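Wash the Stuffed Animals Already

A rant about laundry, floors and the toys we pretend are clean

I grew up in a house where the stuffed animals got washed twice a year, like curtains. Now I know grown adults, smart ones, who own a front loader with more programs than a university and have never once put a plush toy in it. Afraid of ruining it. Afraid of the eyes. So the bear stays on the bed, gray around the nose, and everyone kisses it goodnight.

Wash the bear.

I said this at dinner in February and it went badly. Faizal Krishnan has a rabbit from his own childhood that now belongs to his daughter, and he told me it had never been washed and never would be. The smell, he said. The smell is the rabbit. I get it. I had a dog like that, corduroy, one ear. But the daughter is 2 and the rabbit goes to the supermarket, it goes on the bus, it goes face down on the bus floor and then straight back in her mouth. At some point the smell is the bus.

Geum-ok Byun took my side, sort of. She washes everything, shoes included, and her view is that a toy that can't survive a gentle cycle wasn't going to survive a kid either. Harsh. Mostly right, I think.

What people get wrong

They treat it like an event. A whole afternoon put aside, three articles read first, a special bag ordered. Then it doesn't happen. The sheets don't get this treatment! You don't read up on pillowcases. You carry them to the machine and you push the button and you go do something else.

My own method, if you can call it that. Check the seams. If there's a hole, sew it, ugly is fine. Pillowcase, knot in the top. Cold, gentle, slow spin, half the soap you think. Then out on a towel, squeeze, and leave it somewhere with air for as long as it takes. A fat toy can take two days. Don't put it back on the bed with a damp middle, that's worse than never washing it.

And no, not all of them. Anything with a battery box, no. Anything stuffed with straw or sawdust or little beans of who knows what, no, damp cloth. Anything glued. Anything your grandmother made, ask your grandmother. I'm not a monster.

The basket question

Now the part I really care about, which is the basket. People with one toy to wash walk it over in their hand, and then they get there and the phone rings and the toy goes on top of the machine, or on the floor, or behind it. Ingvar Hafþórsson found a plush seal behind his dryer when he moved out of the Seixas building. Had been there long enough that the kid it belonged to was in high school.

A basket in front of the door fixes this. Put the one thing in it. It looks silly, a big basket for one small creature, and I don't care. Things in a basket get washed. Things on a windowsill get looked at. Mine is the cheap kind with holes in the sides, and it lives on the floor right under the door, where I will kick it if I forget.

Sizwe Sithole says the basket is clutter and you should load straight into the drum through the day, door open, sock by sock. He has done this for years. He has also washed a TV remote. I rest my case, though he doesn't think I have one.

There's a fair argument against me here and it's space. In the flat I had before this one the machine was in a closet and the door only opened if you stood in the hall. No room for a basket, hardly room for me. If that's you, hang a bag on the handle of something. Same idea. One place, at the mouth of the machine, nothing else goes there.

And for the door itself – leave it open when you're done. All the way if you've got the room for it. A closed front loader goes sour at the rubber, and then you've washed the bear in a swamp, and Faizal gets to say he told you so. Wipe the gasket. Look in the folds, there's always a coin or a hair tie in ther. And the little filter hatch down low on the front, open that too once in a while, with a towel under it. I learned about the towel the wet way.

Door shut and toy waiting, and door open:

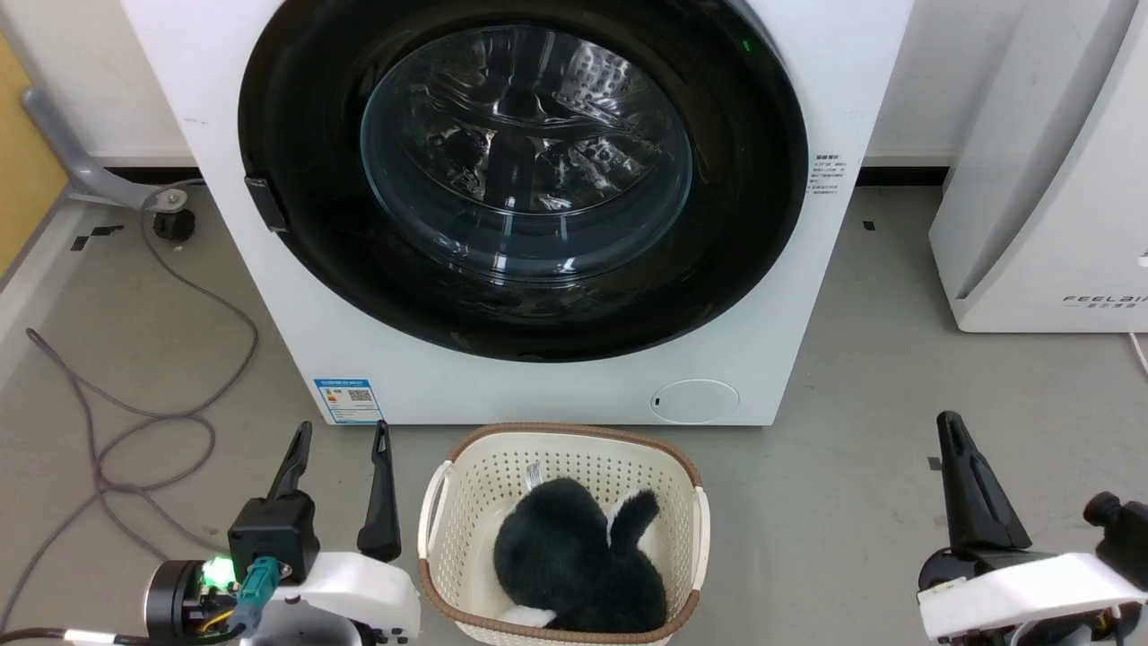
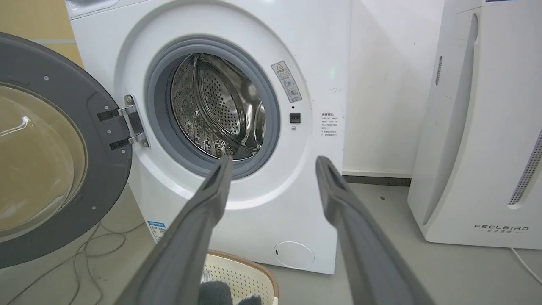 But what if it comes out different

It might. I won't lie to you. Long fur clumps and you have to comb it, a clean dog comb works, and even then it's not the fur from the store. Black ones come out fine in my experience, white ones come out whiter than you remember and that's upsetting in its own way, you find out how bad it was. The stuffing moves. You push it back with your thumbs and it moves again. One of ours has had a fat left leg ever since and the kids think it's an injury and are very tender about it.

Hooman Arabzadeh wrote to me after I posted a shorter version of this and said the real fear isn't damage, it's the hours without the toy. One bad bedtime. He has twins so I beleive him. His trick was to do it in the morning right after breakfast and let them watch the drum go round, and apparently they sat on the floor for the full cycle and waved. I'd never have thought of that. My own kids just screamed in the kitchen till lunch, and we managed.

So that's it, that's the opinion. They're cloth. We wash cloth. Go get the one off the bed, you know which one, and check its seams.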